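Skimis bench planning notes: README

Hello, and thanks for opening this one first! These notes go with the Skimis simulation episodes and the equipment sheet we're using to decide what to buy for the real bench in April. Rosario Palumbo keeps the sheet, so please send price corrections straight to Rosario (a short message is fine, no need for a form).

We have 500 simulated episodes so far, all household pick-and-place, and we held back 100 of them for checking. The arm in the simulation is a Franka Emika, and that's the line we've budgeted for. 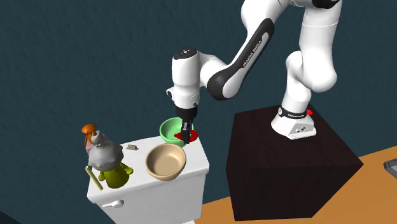
The part people tend to forget is everything around the arm. A pedestal, spare fingertips, a decent workstation and a good pile of bowls and bathroom odds and ends all add up, and I'd set aside roughly 8 percent of the total for them. Bruridska has quoted us for the pedestal, and Marras for the workstation.

Files: episodes, the held-back set, and budget_v4, which replaces the older sheets. Delivery dates are still blank until both suppliers write back.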